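The Ferry at Ostley
Paperback, 116 pages
Written by Anum Khokhar, illustrated by Kimie Amano
Published by Vaminia
Ages 4 and up

Shi is seven when her grandmother stops running the ferry at Ostley. The boat is sold, the landing stage is shut up for the winter, and the family moves into two rooms over a chandler's shop on the other side of the river. From her new window Shi can see her old one. Over the course of a year she learns the names of the people on this bank, and finds out why her grandmother never wanted to cross as a passenger.

Anum Khokhar grew up near a river crossing of this sort, and the first draft came out of letters her aunt sent home in the months after the ferry closed. Most of the letters are gone. The ones that were kept gave her the weather, the prices in the shop and the quarrel over the bell, all of which are in the book.

The story is told in 11 short chapters, each a comfortable length for one bedtime. Younger children will need it read to them. Confident readers of seven or eight should manage alone, apart from a few boat words, which are explained in a list at the back. 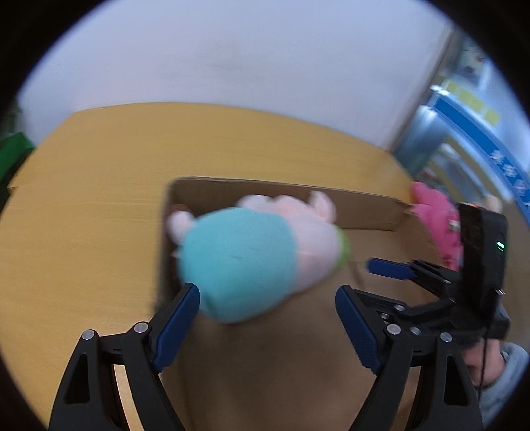 Gisela Hellwig writes that she read it to her two over a fortnight in December and they asked for the bell chapter again — twice in one evening. She would have liked a map at the front, as her son kept asking which bank was which.

A map has been added to this second printing. It is on the inside front cover, drawn by Kimie Amano in the same pencil and grey wash as the rest of the book. The text is unchanged except for a corrected tide time in chapter two.

About the pictures
There is a full-page drawing for every chapter and a small one at the end of most. Kimie Amano worked from old postcards of the landing stage and from her own sketches of the river at low water. The boat in the book is wider than the real one was — she needed room for the goat.

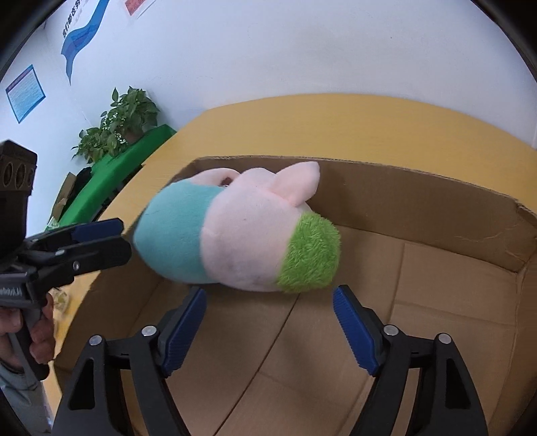 Reading time: 4 minutes (sample chapter)

Chapter One: The Bell

The bell hung on a post on the far side, and anyone who wanted the ferry had to ring it. One ring was for a person. Two rings meant a person with a bicycle. Three meant an animal, and then Grandmother would put down her tea and say a word that Shi was not allowed to repeat.

That morning it rang three times.

The rest of the chapter can be read in the shop copy or in the free booklet sent out with any order.

Details
Format: paperback, sewn binding
Edited by: Paloma Nakamura
Cover lettering: Rin Hattori
Print run: 500 copies, second printing
Language: English

Orders are packed in card sleeves and posted within two working days. Schools and libraries can ask for a signed copy when ordering, while the signed ones last.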